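四月的设备预算,终于理顺了!

先放一张干活时的图,后面慢慢算账。

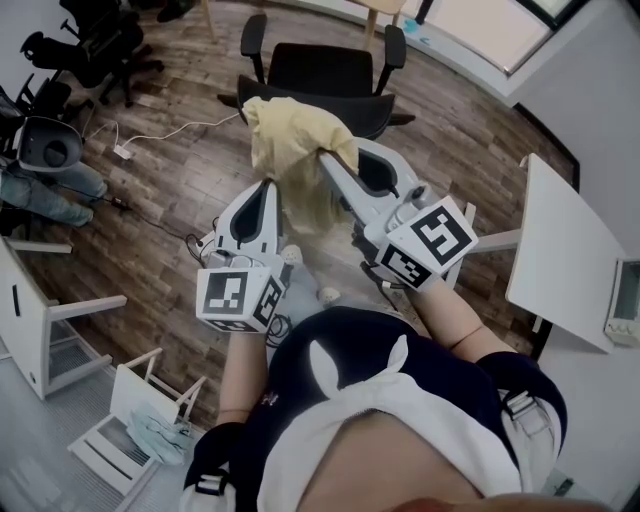 双手各一只夹爪,提着一块浅黄色的布

拖了一个多月的采购表这周总算定稿,心情好得想请自己喝奶茶。起初我一门心思想买整臂,Deline 和 McAlister 的报价单来回看了好几遍,越看越心动,可预算就那么一点,买了臂就没钱买别的。后来借 Harkorance 的手持夹爪试了几天叠布,一下子就想通了:先把手持的配齐,数据攒起来,臂放到下半年再说!

目前的清单是这样的:

手持夹爪两套,左右手各一只算一套。一套自己用,一套给轮班的同学,省得每次交接都要重新调背带。
指尖软垫多备 10 片。这东西磨得比想象中快,夹布还好,夹硬东西很费。
标记贴纸 400 张,听着夸张,其实单价很低,贴歪了、蹭花了随手就换。
线材和扎带单列一项,预算 300 元。上次我把它塞进“杂项”,结果月底对账对到怀疑人生。
Kestora 的存储盘先买一块,录满了再加。
布料和旧衣服 1000 元封顶,薄的厚的、弹的不弹的都要有,这部分我逛得最开心,哈哈。

还有一项差点漏掉:运费。Harkorance 那边夹爪和软垫分两个仓发货,运费也分开算,下单前一定问清楚能不能合并。我问了,能合并,就是要多等几天,等得起。

还没想好的是备用电池。按现在的录制节奏,中午充一次勉强撑到傍晚,再多一个人就悬了。先空着这一行,等第二套到手跑几天看看。

整臂的事我也没死心,Deline 的那份报价留着,McAlister 的说是可以先租后买,租金能抵一部分货款,具体怎么抵还在问。等有回音了再写一篇,有用过他们家租赁的朋友欢迎留言,特别想知道押金退得快不快!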